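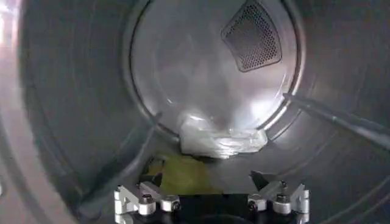
Figure 1. Interior of a clothes dryer drum with perforated vent panel in the back wall.

Journal > Everyday Economies > Open Papers > Waiting and Small Purchases in Shared Laundry Rooms

Simin Hosseinzadeh and Sepehr Shojaei

3. Setting and Data

3.1 The shared laundry as a place of waiting

In the earlier literature on household time, laundry is mostly treated as work. The hours are summed, divided between the members of the household, and compared with cooking or child care. This treatment is reasonable when the washing machine stands in the home, where a person can start it and go to another room. When the machine stands in a building used by many households, the same task contains a long period in which the person does no work but also is not fully free. We call this period bound waiting. The person can leave, but must come back at a time which the machine has decided.

Drying is more interesting for us than washing. A washing program has a known length and most users learn it quickly. The dryer is less certain. Its drum (Figure 1) turns the load while air passes through it, and the time that is needed depends on the fabric, on how full the drum is, and on how well the load was spun before. Our respondents often wrote that they came back too early. One wrote that she "went down to look and then it made no sense to go up again". This second, short waiting is usually not planned, and in our material it is the moment when most small purchases are made.

3.2 The housing estate

The data were collected in Vollirau, a rental estate at the northern side of the town of Venen. The estate has 2000 apartments, built in two stages. In the older part the kitchens are too small for a washing machine, and the tenants use common laundry rooms on the ground floor. In the newer part there is a connection for a machine in each bathroom, but many tenants keep only a washer at home and bring the wet clothes down to dry them. We did not expect this second group to be large when we designed the study, and the first version of the diary did not have a separate box for it.

The rooms are managed by the housing company, which also sets the price per cycle. Payment is by a card that is loaded in advance. We had no access to the card records and we did not ask for them. All durations in this paper are therefore as reported by the respondents, with the usual weakness that people like to round to the nearest quarter of an hour.

3.3 Diaries

Respondents filled in one paper sheet for each visit to a laundry room. The sheet asked for the time of arrival, the machines used, whether the person stayed or left, what they did during the waiting, and any money spent apart from the machine itself. We received 1221 sheets. After we removed sheets without an arrival time, and sheets where the handwriting could not be read by either of the 2 coders, 1102 remained for the analysis. The collection took place in November, when very little can be dried on the balconies, so the level of dryer use should not be taken as typical for the whole year.

Purchases were coded by type and by place. The code "on site" was used only if the respondent bought the item without leaving the building. Coffee from a thermos brought from home was coded as no purchase – this sounds obvious, but several respondents wrote a price for it, and we had to decide.

3.4 Goods offered to the waiting person

Two kinds of sellers are relevant here. Masto is a supermarket at the entrance of the estate, with long opening hours and normal supermarket prices. Kabbaj is a small local firm that places goods close to the laundry machines. The range is narrow and consists mainly of bottled drinks, with some dry snacks and washing powder in small packages. The prices are a little higher than at Masto for the same item.

The presentation of drinks is of some importance for the coding. On white wire shelving the bottles stand in rows by color, clear ones above, amber-orange below these, and red on the third shelf. Respondents who did not remember the name of a product very often remembered the color, and wrote for example "the red one". We accepted such answers as a valid description of the purchase, but not as a description of the brand. When the respondent wrote only "a drink", the type was coded as drink, unspecified.

It may be objected that a shelf in view of the machines creates the purchase, and that the waiting is then only the occasion. We can not separate these two explanations with diary data. A comparison with rooms where nothing is sold would help, but in Vollirau the rooms without goods are also the smallest ones, and their users live nearest and go home more often.

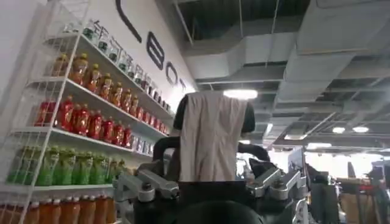 3.5 Limitations of the material

Persons who do laundry for somebody else are probably missing from the sample to a larger degree than others. The sheet asked about "your laundry", and one respondent told us later that she had not filled it in on the days when she washed for her father. Second, the respondents knew that we were interested in spending, because it was on the sheet. Some of them may have bought less than usual, or have left out small amounts. Finally, we did not record the presence of children. In the free text field children are mentioned often together with drinks, and we return to these comments in Section 5.

Shared 2 times
3 comments

Róisín Hanrahan
I liked the part on coming back too early. In my own interviews the tenants described the same thing, but they put the blame on themselves and never on the dryer. Did your respondents write anything about who they blamed?

Simin Hosseinzadeh
Thank you. A few did, mostly they blamed towels. We have not coded it, but the free text is there and I can look again.

Parvaneh Zamani
In 3.3, were the two coders working separately on the unreadable sheets, or did they sit together? It should be written in the text, I think.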